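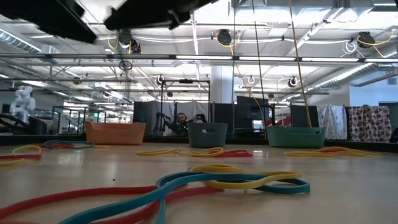

How to Prepare a List of Assets for Your Executor

This guide is provided by the private client group at Zenden for people who have signed a will, or who expect to sign one soon. It explains how to put together a written list of what you own and what you owe, so that the person you have named as executor can begin work without delay. It does not deal with how to write the will itself.

The list is not a legal document and does not change who receives your property. If the list and the will disagree, the will governs. For this reason the list should record facts only, and any wishes about gifts should be taken up with your lawyer.

Before You Begin

Set aside an afternoon. Most people find that the work goes faster if the following papers are on hand:

Your most recent statement from each bank, brokerage and retirement account
The deed to any real estate you own, or a copy of your latest property tax bill
Insurance policies, including any policy provided through an employer
Titles or registrations for vehicles and boats
Your last income tax return
Loan agreements and credit card statements

The tax return deserves particular attention. Interest and dividend entries often point to accounts that have been forgotten, and a short review of those pages will usually bring them to light.

Step 1. Record Your Personal Details

Begin with your full legal name, any former names, your date of birth and your current address. Add the date and location of your signed will, along with the name and telephone number of the office that prepared it. If the original is held in a law firm's vault, say so. Courts generally ask for the original, and an executor who holds only a photocopy may face additional steps.

Step 2. List Property by How It Is Owned

The way in which property is titled often decides whether it passes under the will at all. Divide the list into 3 parts.

Part A is for property in your name alone. These assets normally pass under the will and may require probate.

Part B is for property owned with another person. State the name of each co-owner and copy the exact wording used on the deed or account agreement. The phrase "with right of survivorship" has a very different effect from "as tenants in common," and the executor will need to know which applies.

Part C is for property with a named beneficiary. Life insurance, retirement accounts and payable-on-death accounts usually belong here. Write down the primary beneficiary, any contingent beneficiary, and when the form was last updated.

Do not guess. Where you are unsure how an item is titled, leave the entry open and request confirmation from the institution.

Step 3. Describe Each Asset

For each entry, give the name of the institution, the type of account and the last few digits of the account number. Full account numbers and passwords should be left off the list, as more than one person may handle it over the years. An approximate value is helpful but optional. If you include one, note the month in which it was taken.

A client with a rental house in Brekemport might write: "House, Brekemport. Owned by me alone. Deed in fire safe. Mortgage outstanding, see debts. Leased to tenant, lease in blue folder."

Household goods can be described in general terms. Items of special value – jewelry, artwork, instruments, collections – should be listed one by one, with any appraisal attached. Our office suggests a separate line for any single item worth more than $700, although clients may choose a higher or lower figure.

Step 4. List Debts and Regular Payments

Executors are responsible for settling valid debts before property is distributed. Include mortgages, car loans, credit cards, personal loans and any guarantee you have signed for another person. Loans between family members are a frequent source of disagreement and should be recorded even when the amount is small. State whether there is a written note and how much has been repaid.

Next, list payments that leave your accounts automatically. Subscriptions, storage units and club dues may continue for months if the executor does not know of them.

Step 5. Account for Digital Property

Name each email provider, cloud storage service and online financial account. If you use a password manager, identify it and explain where the recovery instructions can be found. Some services allow you to name a person who may gain access after your death. Where that option exists, complete it directly with the service and note on the list that you have done so.

Step 6. Store the List and Tell Your Executor

Sign and date the bottom of each page. This does not give the list legal force, but it helps the executor tell a current version from an old one. Keep the list with your will or in another secure place, and destroy earlier versions once they have been replaced.

A safe deposit box may be suitable, provided the executor will be able to open it. Ask the bank what it requires after the death of a box holder. If you and your spouse both rent the box, ask also what happens when only one of you survives.

Your executor does not need to see the contents now. It is enough that he or she knows that the list exists and where to look.

Keeping the List Current

Review the list once a year. Many clients do so in November, before year-end statements arrive. You should also review it after a marriage, a divorce, a birth or death in the family, the purchase or sale of real estate, or a move to another state. A change of this kind may call for changes to the will as well – please speak with a lawyer before making handwritten corrections, which can create doubt about whether the will remains valid.

Obtaining a Blank Form

A blank asset list is available at the reception desks of our Brekemport and Fetotport offices. Clients who would like the completed list held with their original will may deliver it in a sealed envelope marked with their name. Questions may be directed to Tsegereda Abdella, Estate Services, at the Fetotport office.

This guide contains general information and is not legal advice. Probate rules differ from state to state.

Last reviewed: Mar 21, 2023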